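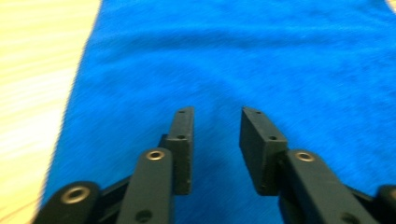
How Saving Works in a Video Game

When you stop playing a video game and come back the next day, your character is usually standing near the place where you left it. The coins are still in the bag and the doors you opened are still open. This happens because the game wrote a record of itself before it closed. The record is called a save file.

What is in a save file?

A save file is a list of facts. It does not hold the whole game. The trees, the music and the shape of the castle are stored somewhere else and are the same for every player. The save file holds only the parts that can be different for you.

Suppose you are playing a farming game called Brunet. Its save file might hold these lines:

Player name: Pip
Coins: 600
Day: 10
Place: Hastside, by the well
Carrots in bag: 7
Barn door: open

When you load the game, the program reads the list from top to bottom. It sets your coins to 600, puts your character by the well and opens the barn door. Then it draws everything on the screen. On many machines this takes a few seconds.

Real save files are mostly not written in words. They are written in numbers, which a computer reads faster. The barn door may be stored as a 1 if it is open and a 0 if it is closed.

Two kinds of memory

A computer or game console has two places to keep facts.

The first is called RAM. It is very fast, and the game uses it while you play. When you pick up a carrot, the new number of carrots goes into RAM. RAM needs power all the time. If the power goes off, everything in it is lost.

The second is called storage. It is slower, but it keeps its contents with the power off. A save file lives in storage.

Saving means copying facts from RAM to storage. Loading means copying them back. If you pick up a carrot and the power fails before the game has saved, the carrot will not be there when you return. The last save still says 7.

When does a game save?

Some games save only when you choose "Save" from a menu. Some have save points, such as a bed or a campfire, and you must walk to one of them. Many newer games save without being asked. This is called autosave.

An autosave can be set off by time or by an event. Brunet could save every 10 minutes, or each time you go through the gate into the next town, Branmont. It could do both.

Most games show a small picture in a corner of the screen while they save, often a spinning circle. Do not turn off the machine while it is there. The game is partway through writing its list. If it is stopped, the list may end in the middle, and the program may not be able to read it later. A file like that is called a corrupted save.

How games guard against a bad save

Programmers know that power cuts happen. One common method is to write the new save next to the old one. The old file is removed only after the new one is complete. If something goes wrong, the old file is still there.

Another method is a checksum. The game does some arithmetic on the numbers in the file and writes the answer at the end. When it loads the file, it does the same arithmetic again. If the two answers do not match, something in the file has changed.

You can try a simple checksum on paper. Take the numbers 4, 7 and 10. Add them up and write 21 at the end. Now ask a friend to change one number in secret. Add them up again, and the total will no longer be 21. Real checksums use harder arithmetic - adding alone would miss two changes that cancel each other out.

What is a save slot?

A slot is a space for one save file. A game with 4 slots can keep four separate lists. Two sisters can each have a farm, and one farm does not affect the other. If you save into a slot that is already used, the new list takes the place of the old one. This is called overwriting. Most games ask "Are you sure?" first, so read the slot name before you press yes.

Saves in the cloud

Some games also send a copy of the save file over the internet to another computer. This is called a cloud save. If your own machine breaks, you can get the copy back on a new one.

Words to know

Autosave: a save the game makes by itself.
Checksum: a number used to test whether a file has changed.
Corrupted: damaged so that a program may not be able to read it.
Overwrite: to put new facts in place of old ones.
RAM: fast memory that needs power.
Storage: slower memory that keeps facts with the power off.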